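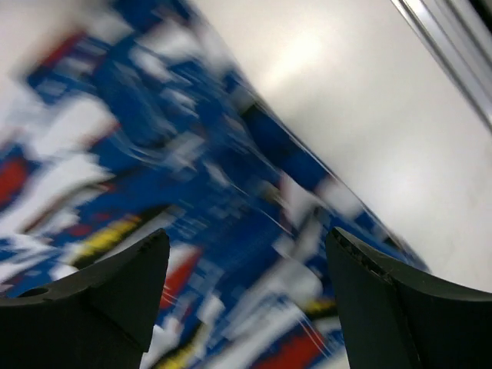 4.2 Inscriptions, prize labels and the trouble with dates

We come now to the part of the Cirotari collection that gave us the most pleasure and, it must be said, the most work. A children's book that has been in a family for two or three generations seldom arrives in a library as clean as it left the printer. It has been given as a present, won at school, coloured in, lent to a cousin and got back with a page missing. Of the 3,337 volumes in the working catalogue, a good many carry writing that was put there by a reader or by someone giving the book to a reader, and the old card index passed over nearly all of it in silence. Where the index did say something, it tended to say "marked" or "soiled", words which meant a good deal to the person deciding whether a book could be lent out again and very little to us.

Our starting point was the scheme proposed by Esposito, who sorts marks of ownership by the hand that made them: the giver's, the child's, and the institution's. It is a sensible division and we kept it for as long as we could. The difficulty came with the school prizes. In these the label is printed by the school, the name is written in by a teacher, and the child has very often added a second signature underneath, sometimes with an address that runs on to take in the country, the continent and the planet. Is that one mark or three? Esposito would say three, and for a small collection this does no harm. With more than 3,000 books to get through it filled the catalogue with fragments, and a reader looking for prize books had to put them together again for herself. We therefore treat everything on a single label or endpaper as one inscription, and describe the hands within it in a note.

Of the inscriptions recorded in this way, 235 bear a date in full or in part. It had been our hope that these would help with the many editions which have no date of printing. Publishers of cheap adventure stories and nature readers were careless about such things, or perhaps careful in their own interest, as an undated book looks new for longer. The Tonel series is the worst offender. Its title pages stayed the same through one reprint after another, and the only changes are in the list of other titles at the back, which grows, shrinks and now and then gives the same book twice under different names. An inscription that says "Christmas" and a year at least tells us that the copy was in existence by then, and a run of such inscriptions begins to look like evidence.

It is evidence that wants handling gently, all the same. Condori, who checked the dated copies against the printers' lists, found 32 in which the date written in the book falls before the earliest date at which that book could have been printed. Our first thought was that we had misread the handwriting, and in a few cases this was so – an untidy seven and a tidy one are very close neighbours. The rest proved harder. Several are birthdays: the child has written a name and, beneath it, the date on which he or she was born, with nothing to show that this is what is meant. Others seem to have been added by grown men and women looking back, who wrote down the year in which they remembered being given the book and remembered it wrongly. One copy of a book of pond life has three dates in the same hand, none of which can be squared with the others. We have kept it in the catalogue exactly as it stands, and are rather fond of it.

The circumstances in which the books reached the library are of less help than one might wish. The largest group came from the Cárdenas shop when it closed, and had been bought by the shop one box at a time over many years, without any record of the sellers. Later gifts were handed in at the desk in whatever the giver had at home. Outer wrappings were not kept, and a plastic-wrapped package with a busy printed pattern, of the general sort seen in Figure 3, would in any case say nothing of where a book had spent its earlier life. What does survive is the accessions ledger, which is patient and legible up to a certain July and then changes hands. From there on, entries were made in batches on a Sunday, so that books given weeks apart share one line and one date. We have not tried to pull them apart.

Entering all this in Firkeo required some compromise. The software has one field for provenance and expects a name in it, preferably the name of somebody important. A child called Rosa who drew a hen inside the front cover does not fit comfortably. After some discussion, Rivadeneyra and Cuadros agreed to leave that field for owners who could be traced in another source, and to set up a second one, in ordinary language, for everybody else. Anything drawn is described briefly. Spelling is left as found, including the owner's own spelling of his or her name, which in the youngest hands may vary from the front of the book to the back. Where a name has been rubbed out and another written over it, both are given if both can be read, with the earlier one first.

We were asked more than once, while the work was going on, whether such things belong in a catalogue at all, and Usuga has argued that they would be better placed in a separate list which could be consulted or ignored as the reader pleased. There is something to be said for this, particularly where the notes are long. Our own feeling is that a separate list is soon mislaid, and that someone who has come to look at an adventure story may be quite glad to learn that its first owner thought the ending unfair and wrote a better one on the flyleaf. The longer notes have been shortened in the main entry and are given whole in the appendix, under the same shelf numbers.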